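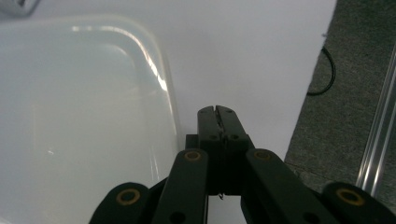
*Schwarzer Greifer, Spitzen geschlossen. Calilville, Dezember*

## Standregal Bravo

Stahlregal für Werkstatt und Keller, pulverbeschichtet in Lichtgrau. Die Böden werden eingehängt und lassen sich ohne Werkzeug versetzen.

- Breite: 1274 mm
- Tiefe: 449 mm
- Artikelnummer: 683
- Hersteller: Jatitz

Ab Werk liegen vier Böden bei, weitere sind einzeln erhältlich. Für Wände aus Gipskarton bitte eigene Dübel verwenden — die beiliegenden sind nur für Mauerwerk und Beton geeignet.

Lieferung ab Lager Plillside, zerlegt in zwei Kartons. Fragen zur Montage beantwortet Ettore Fiore, vormittags ab 8 Uhr.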